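Ticket: desk lamp flickers, dims by itself, button ignores me
Product: Pandik table lamp, white, round base
Bought from: Grostgate online store
Status: reopened by customer
Opened: 23rd February

Customer, first message

The lamp drops to a lower brightness without being asked. It does this in the evening, after it has been on for 40 minutes or so by the kitchen clock, and then it sits there dim until I press the button. Sometimes the button works on the first press. Sometimes I have to press it 9 times. The listing said "flicker free for life." I would like to know whose life.

I have had it since last June. It was fine until the new year.

Grostgate support

Thank you for reaching out. Please try the following:
Unplug the lamp and wait two minutes.
Plug it back in.
Hold the button until the light in the middle of it blinks.
If the problem continues, try another wall outlet.

Customer

Did all of that. Waited five minutes to be generous. The button light never blinked, it just stayed on, and your manual does not mention a blink anywhere. Is this reset a real thing on this model or is it pasted in from a different lamp?

Different outlet, same dimming. Different room, same dimming. I also took it off the power strip, which I expect was going to be your next suggestion.

Grostgate support

We apologize for the trouble. The blinking reset applies to the clamp version of the lamp. For the round base version, dimming can be caused by heat. Please make sure the lamp is on a hard, flat, clear surface and that nothing is covering the base.

Customer

I don't buy the heat idea. The base is barely warm when it dims, and nothing is ever on top of it. The table is as flat as a table gets. I keep a pale sheet over the top to protect the wood, stretched smooth, and before you tell me the sheet is trapping heat, I took it off for two evenings. No change at all. It is back on now. 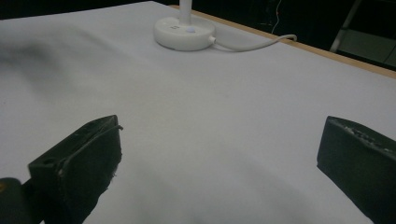 What I did find is that wiggling the power cable where it goes into the base makes the light jump. I tried it with the cable running straight out and again with it bent toward the back of the table. Bent, it dimmed within a minute. Straight, it lasted most of the evening. To me that says bad plug or bad socket, and I'd have thought someone would ask about the cable before asking about the furniture.

Grostgate support

Thank you for the detailed testing. We can offer a replacement power adapter. If you prefer to buy one locally, any adapter with the same rating and plug size should work.

Customer

"Should" is doing a lot there. I borrowed an adapter off a Ploltetti lamp with the same numbers printed on it. It was better but not cured: two dips in one evening, both when I moved the lamp. So a new adapter may hide it for a while, and then I'm back here after the warranty is up. I think the socket in the base is loose. Can that part be fixed?

Grostgate support

The base is sealed and is not serviced separately. We have forwarded your case to our repair partner, Vukadinović, for an opinion. In the meantime we have marked this ticket as resolved.

Customer

Please unmark it. Nothing is resolved. I have a lamp that works if I don't touch it, on a table I use every day.

I'd like a whole lamp sent out, base included, and I'd like the repair partner's answer in writing whichever way it goes. I can return the old one in its original box.

Grostgate support

Ticket reopened. Replacement request sent to the warranty team. Please keep the original adapter with the lamp and do not open the base.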